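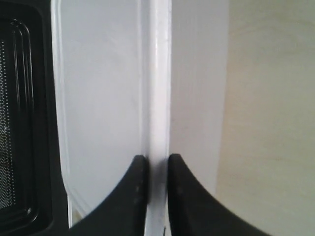

Accueil > Essais > Cuisine > Petit électroménager

Micro-ondes Pimura : six mois dans une cuisine de location

Temps de lecture : 4 min

Rechercher un essai, une marque…

Je gère avec Liesbeth Verbruggen deux petits appartements meublés, et le micro-ondes est l'appareil qu'on y remplace le plus souvent. Les locataires s'en servent plus que du four, les enfants tirent sur la porte, et la notice disparaît dès la première semaine. Le dernier en date est un Pimura posé en février, acheté chez Lambrechts en remplacement d'un Staltetti dont le plateau ne tournait plus.

Installation

L'appareil se pose sur un plan de travail, sans kit d'encastrement. La notice demande un dégagement à l'arrière et au-dessus. Chez nous, il a fallu descendre une étagère et rapprocher la bouilloire de l'évier. Le câble est court. Si la prise se trouve derrière un meuble haut, prévoyez d'en faire poser une autre. Une rallonge est déconseillée par la notice et je ne l'ai pas essayée.

La mise à l'heure se fait avec deux touches. Après une coupure de courant, l'horloge repart à zéro et clignote jusqu'à ce qu'on la règle, ce qui nous a valu deux messages de locataires persuadés que l'appareil était en panne.

Chauffe et décongélation

Pour réchauffer une assiette, rien à redire. Deux minutes à pleine puissance suffisent pour un reste de gratin, à condition de couvrir et de laisser reposer un peu. Une soupe épaisse demande à être remuée à mi-temps, comme partout.

La décongélation automatique est moins bonne. On entre le poids et l'appareil choisit la durée. Sur de la viande hachée, les bords commencent à cuire alors que le centre est encore pris. J'utilise maintenant la puissance basse, à la main, par tranches de trois minutes. Pour le pain, 50 secondes à puissance moyenne, puis un passage au grille-pain.

Le popcorn a son propre programme. Femke Dijkstra, qui a loué l'appartement du haut tout le printemps, m'a écrit qu'elle l'arrêtait toujours avant la fin, et je fais pareil.

Nettoyage

Les parois se nettoient bien avec un bol d'eau et une demi-rondelle de citron, cinq minutes à pleine puissance, puis un coup d'éponge. Le plateau passe au lave-vaisselle. Pour l'extérieur, un chiffon humide et une goutte de liquide vaisselle. Les parties noires brillantes prennent les traces de doigts – j'y passe à chaque changement de locataire. Sur les surfaces blanches, j'évite les éponges à gratter.

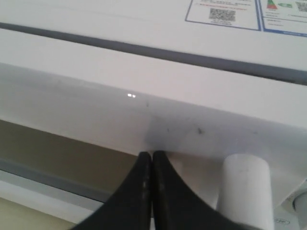

Le rebord blanc, vu par en dessous.

Le dessous des rebords est l'endroit qu'on oublie. La graisse de cuisson s'y dépose si les plaques sont voisines, et elle jaunit avec le temps. Je le fais une fois par mois.

Bruit

La ventilation continue après l'arrêt, parfois une bonne minute. Dans un studio, à 6 heures du matin, cela s'entend depuis le lit. Le signal de fin sonne trois fois et je n'ai pas trouvé comment le couper. Le Vodgate que nous avons dans l'autre appartement le permet, en gardant une touche enfoncée.

Service après-vente

J'ai appelé une fois, pour un plateau ébréché. La pièce est arrivée en huit jours, facturée au prix du catalogue, port en plus. Correct.

Pour qui

Pour une location ou un étudiant, je le rachèterais. Quelqu'un qui congèle beaucoup et compte sur le programme automatique sera déçu. Les grands plats rectangulaires bloquent la rotation, donc mesurez les vôtres avant de commander.

Points forts : chauffe régulière, entretien simple, commandes lisibles.
Points faibles : décongélation automatique, signal sonore, câble court.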